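Three evenings in Irneck with the paper tunnel

I had meant to write this up in March, when I was still full of it, and then the boiler went and my sister came to stay and somehow the weeks ran away with me. So forgive me if some of it comes out in the wrong order. I've been back through my notebook this morning with a large pot of tea and most of it is still legible, apart from one page that seems to have been under a sandwich.

Some of you will remember me going on about Viorica Kos a couple of years ago, when she filled the old swimming baths at Bastton with hanging bedsheets. I loved that piece and I bored everyone I knew with it. So when Marta rang to say that Viorica was putting something up in the corn hall at Irneck, and did I want the other half of her room at the guest house, I said yes before she'd got to the price (12 steps up from the street to the front door, by the way, if your knees are like mine).

The piece is called Camano, and I asked three different people what that meant and got three different answers, so I shall leave it there. It's a tunnel made of paper, long enough that you can't see the far end when you stand at the mouth of it, and it runs in a sort of lazy bend from the front doors of the hall to the old weighing room at the back. The leaflet says it is 90 metres if you follow the bend. The paper is a thin creamy stuff, pasted in layers over willow hoops, and where the layers overlap you get these darker patches like the shadows of leaves. There is no lamp inside it at all. Whatever light you have comes through the walls from the hall's high windows, so it's a different thing altogether depending on when you turn up.

We went the first time at four in the afternoon, straight off the bus with our bags, and I'm afraid I was a little let down. The sun was full on the south side and the whole thing looked rather bright and flat, like being inside a very long envelope. Marta liked it straight away. She walks faster than I do and I could hear her footsteps getting softer ahead of me, and then a sort of rustle, and then she laughed out loud at something. When I caught her up she was standing at the place where the tunnel pinches in and you have to turn sideways to get by. The paper touches you on both sides there. I'm not a small woman and I held my breath the whole way through!

The second evening was the one I'd go back for. It had clouded over and we went in just before closing, and there were only 2 other people in the hall, a young couple with a baby in a sling. In that low grey light the walls seemed to come away from the hoops and float. I know that sounds daft. I stood in the middle of the bend for a long time with my hand flat against the paper and listened to the rain start on the roof, and it felt a bit like being inside a lantern that somebody had forgotten to light. The baby made one small noise and then went quiet again.

I did get to speak to Ognjen Nikolovski, who built the hoops with Viorica and was there on the Monday patching a tear with a brush and a jam jar of paste. He was very patient with me. He told me they had soaked the willow in a horse trough and that the first lot had dried out crooked, and they'd liked the crooked ones better and started doing it on purpose. There are 50 hoops and he reckons he could tell you which is which by feel. I asked whether he minded people touching the walls and he shrugged and said the grubby bits were his favourite, and showed me one about the height of a child's hand, all the way along the left-hand side, where they'd been trailing their fingers. I'd walked past it twice.

I bought the little book from the table by the door, which has an essay by Spyros Papadopoulos that I found heavy going in places (he's very keen on the word "threshold") but has a lovely passage on the corn hall itself and the smell of it. He's right about the smell. Dust and paste and something sweetish underneath. It was still in my cardigan when I got home.
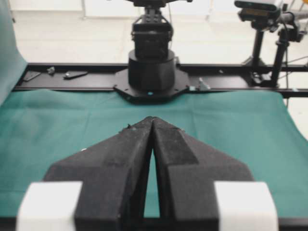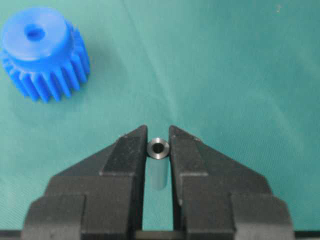
On the last evening we took ourselves to the Vukčević, the café across the square, and had a proper argument over the soup. Marta's view is that the weighing room spoils it. You come out of all that paper into a bare brick room with a bench and a window, and she thinks you ought simply to be tipped out into the street. I was all for the bench. I'd sat there for ages each time, looking back at the mouth of the tunnel, watching people come out blinking and patting their hair down. One man came out, looked at the window, and turned round and went straight back in again. We didn't settle it, and the soup went cold, and Marta had most of my bread.

If you're thinking of going, the hall shuts for lunch, which caught us out, and the floor slopes a bit more than you'd expect towards the back, so wear something sensible on your feet. Go late in the day if you can manage it, and pray for cloud. Prams will go through as far as the narrow part, and after that there's a flap on the right where you can slip out into the hall and walk round.

Rok Stojanovska, who has the guest house, does a very good breakfast with plum jam, and will ring the bus office for you if you ask the night before.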